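# How does a cartoon film get its sounds?

Close your eyes during a cartoon and just listen. Footsteps! A creaky door! Somebody munching toast! But drawings don't make any noise at all, so every one of those sounds had to be made by a real person.

Those people are called foley artists, and they have one of the messiest jobs in cinema. They watch the film on a big screen and make noises at exactly the right moment. Celery snapping makes a super crunchy broken twig. Cornflour squeezed in a bag sounds just like boots in snow — try it, it's brilliant!

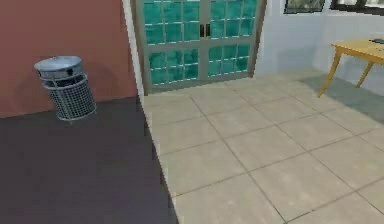
Shoes matter a lot too. The sound team at Drusari Studio keeps nearly 200 pairs, because a giant and a mouse can't walk in the same ones. For their film *Hedlund and the Moon Goat*, they used 12 different pairs just for the goat.

Once all the noises are recorded, a sound mixer blends them with the voices and the music. If the music is too loud, you miss the joke. If it's too quiet, the scary bit isn't scary!

**Have a go yourself**

Pick 60 seconds of a film you like and turn the sound right down. Find things at home that rustle, squeak or go thud — always ask first before you borrow the saucepans. Then press play and make the noises as you watch!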